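5 Setting up and recording the plate-to-bowl task

This section covers the preparation of the two-arm transfer task in the Plorkow simulator, the recording of demonstrations by remote control, and the checks to be made before the data are passed to training. It assumes that the simulator has been installed as in section 2 and that both arm models load without errors. Readers who only want to replay recordings supplied with the Grodik data set may go straight to section 6.

5.1 What the task measures

In each episode an object has to be moved from a dinner plate to a wooden bowl on a kitchen worktop. The plate also holds a second object, called the distractor, which must stay where it is. The method under test, Etden, trains one control policy on simulated episodes and a much smaller number of real ones. Simulated episodes are only useful for this if the layout, the viewpoint and the reach of the arms match the real bench closely. Most failed runs reported to us so far were traced to a mismatch in one of these three, and very few to the training itself.

5.2 Before you start

You will need:
- a working copy of Plorkow with the kitchen asset pack
- two tracked hand controllers, charged
- at least 400 GB of free disk space for a full recording
- the calibration file from the real bench, if one exists

CAUTION: Do not connect the hand controllers while the real arms are powered. The remote control program sends commands to the first pair of arms it finds, and the real pair is listed before the simulated pair.

5.3 Loading the scene

1. Start the simulator and wait until the status line reads READY.
2. Open the Scenes menu and choose Kitchen, then Worktop, then Two arms.
3. Load the calibration file. If there is none, accept the default values and write this down in the run log.
4. Set the random seed. The reference runs use seed 2583.
5. Press Reset once. The objects are placed above the surface and allowed to settle.
6. Wait for the settling message before you touch the controllers.

Note: The seed fixes the positions of the objects, the surface pattern and the lighting. It does not fix small differences in contact forces between graphics cards. Two machines with the same seed will show the same starting layout but may drift apart once a hand touches something.

5.4 Checking the view

The policy is given the picture from the head camera and nothing from outside it. The picture is padded with black bands at the top and bottom to make it square before it reaches the network. Leave the bands in place. A policy trained on padded pictures does badly on stretched ones, and the fault is hard to spot from the success rate alone.

1. Open the Head view window.
2. Check that the bowl and the plate are both within the strip between the bands. It is acceptable for the plate to run down to the lower band.
3. Check that both hands can be seen when the controllers are held at rest.
4. Move the right hand over the plate and the left hand clear of the bowl.
5. Close the fingers of the right hand slowly and watch for any finger passing through the plate.
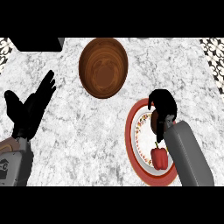

Page 37

With this layout the right hand works over the plate, its fingers around the round brown object, while the red pepper sits lower down on the white centre. The left hand is open and holds nothing. The bowl is empty, as it must be at this stage of an episode. One finger is hooked over the red rim of the plate; contact of this kind is permitted, but see the note on plate movement in 5.6.

5.5 Recording an episode

1. Press Record. The counter starts at the first movement of either hand.
2. Bring the right hand down over the object to be moved. Approach from above.
3. Close the fingers until the grip indicator turns green, then hold for one second.
4. Lift clear of the plate before moving sideways.
5. Carry the object to the bowl and lower it until it is below the upper edge.
6. Open the hand and draw it back to the rest position.
7. Press Stop, then mark the episode as Success, Failure or Discard.

Keep the left hand still unless the task sheet asks for both hands. Its joint values are recorded in every episode, and needless movement will be learnt along with the rest.

Use Discard only for faults in the equipment, such as a lost controller signal. A dropped object is a Failure and should be kept. Etden uses failed episodes to train the part of the model that judges progress - removing them makes that part too hopeful.

5.6 Rules for a valid episode

An episode is rejected by the checking script if any of the following is true:
- the bowl is not empty at the start
- the distractor leaves the plate
- the plate slides further than the limit set in the task sheet
- the episode is longer than 2000 steps
- either arm reports a joint limit for more than ten steps in a row

Note: Plate movement is nearly always caused by pressing on the rim. Raise the wrist a little and try again. Increasing the friction value of the plate will hide the problem in simulation and bring it back on the real bench.

5.7 Results to expect

On the reference seed, Žofie Lukáč recorded a set by hand and replayed it on a second machine with the same calibration file. Of the valid episodes, 99 per cent ended in the same outcome on replay. The rest differed at the moment of release, where the object touched the edge of the bowl. If your own replay figure is clearly lower, repeat 5.3 from step 3 and check that both machines have read the same file.

Replay agreement says nothing about how well a trained policy will do. Policy tests are run on fresh seeds with the Żak evaluation tool, as described in section 7.

5.8 Faults

Hands jump when recording starts: the controllers were moved before the settling message. Reset and wait.

Fingers pass through the plate: the simple collision shapes are in use. Choose Detailed under Physics and reload the scene.

Head view has no black bands: the padding option is off. Turn it on and discard any episodes recorded without it.

Grip indicator stays grey: the contact sensors are not being read. Restart the remote control program, leaving the simulator open.

Report faults not listed here to Evie Ashworth, with the run log and the seed attached.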